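Sorting project notebook, Tue 23 April

Long afternoon, so this is going to be a long entry, and I apologize in advance to whoever is on duty next and has to read it before touching anything. Make yourself a cup of tea first.

We're still on the parts transfer task for the end-of-year demo: the arms take electrical components out of the blue tray on the left and get them into the steel tray on the right, handing over from one arm to the other in the middle of the table when the reach runs out. Mr. Pacheco (Baltasar, he keeps telling us, and we keep forgetting) came by early to look at our handover plan and was very kind about it, though he did ask why we had written three different approach heights in three different files. I didn't have a good answer. They are all in one file now, called Skukero settings, and please, please change them only there.

The parts box got a good going over before we began. I put in the push buttons, the switch modules, the connectors and a couple of the small round bits that everybody hates. The idea is to stop practicing on the easy ones. We'd gotten very good at picking up the same connector lying the same way, and I think we had started to believe we were better than we are.

So, what we did. We ran the left arm first with the right one parked, just the pick and a short carry toward the middle, no handover. The mushroom-head button is still the nicest thing to grab, so long as you go for the body and leave the cap alone. If the fingers close on the cap they ride up the curve and you lose it on the lift. I moved the grasp point lower by hand and saved it as a new pose, and after that it behaved itself beautifully and I was quite proud of it.

The connectors are a different story. They roll! The one with the green block on it has a flat to hold on to and gives you a fighting chance, but the slim metal one went off across the table twice before I thought to slow the closing speed. Slower is better there, though it makes the whole cycle feel like watching paint dry. The Zosum script has a speed line near the top and I've left it at the slow value for now. Whoever wants to be brave with it can be brave, but write down what you changed.

Then there is the little gear. I don't have a plan for the gear. It sits so low that the fingers want to touch the table before they have hold of it, and I got nervous and hit pause each time. I suspect we need either a softer approach for the last bit of travel or something thin stuck on the fingertips. Escobar group had some rubber strips in their drawer in October and I'll go and ask nicely whether there are any left.
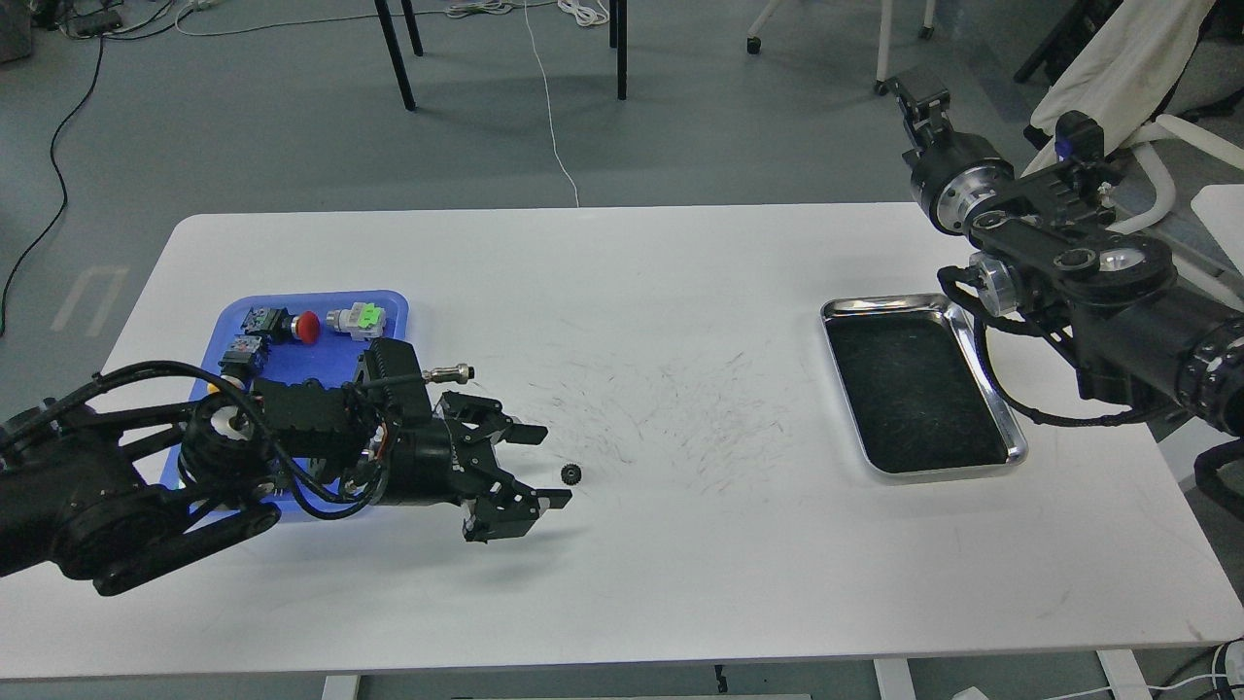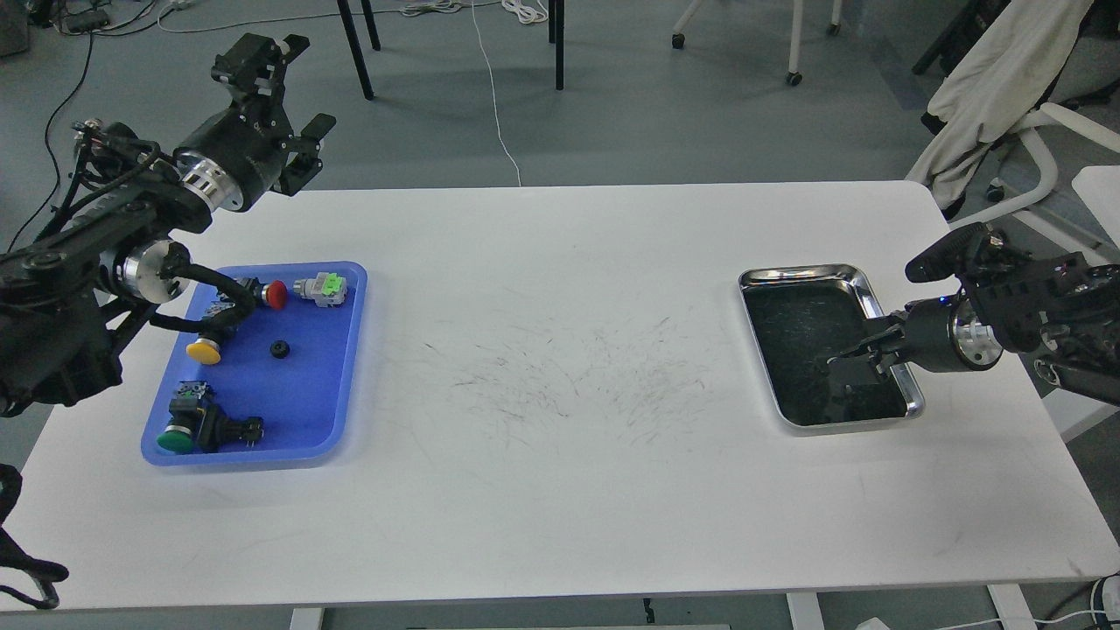
Transfer task, both arms at the table, blue tray on the left and steel tray on the right.

After the break we brought in the right arm. Its reach into the steel tray is comfortable now that the tray has been shifted, and I no longer worry about it catching the rim on the way down. What I do worry about is the left arm's wiring. With the wrist low over the blue tray, the cables sag a good deal more than I'd like, and if you have a part tucked in near that side you can hardly see it from the head camera. We had a couple of picks where the detection simply didn't offer us the part at all, and I spent far too long poring over the thresholds before I thought to lean over and look at the tray with my own eyes. Lesson learned. Next session, before anything else, somebody should gather those cables and clip them higher up the arm, leaving enough slack for the wrist to turn all the way round. Check the turn by hand with the power off. I know it's boring.

The shiny tray is the other thing. The steel throws reflections back at the camera and the place detection gets muddled when it's looking at bare metal. With the black mat down it is a good deal calmer. I'd like to make the mat part of the official setup, and I've added it to the checklist taped inside the cupboard door.

Handover notes, for those who have been waiting for them: it works with the push buttons, it nearly works with the switch modules, and I haven't dared try it with anything round. The trick with the buttons is to have the receiving arm come in square and let the giving arm hold on a beat longer than feels natural. I had been opening the first gripper the moment the second one reported closed, and the part would twist in that tiny gap. A short wait fixed it. I put in a wait of 792 milliseconds, which is a silly number that I arrived at by nudging it up and down until I was happy, and I'm sure half of it is superstition. Feel free to tidy it.

We also saved the joint logs for everything, failures included. They're in the Perner folder on the shared drive, some 2,200 lines for the longest run. I haven't looked through them properly. If anybody is fond of plots, there is a nice little job in there comparing the wrist motion with and without the slow closing.

The scuffs in the middle of the tabletop are bothering me a bit too. I'd like to give the surface a proper wipe and see how much comes off, and then do one run on the clean table with the same parts to find out if the marks make any difference to the detection. Maybe it's nothing.

To do before the next session: clip the cables, ask about the rubber strips, wipe the table, write up the mushroom button pose so that it isn't only in my head. And could the person who borrowed the small hex keys bring them back? I needed one for the tray stop and ended up making do with tape, and the tape is already peeling.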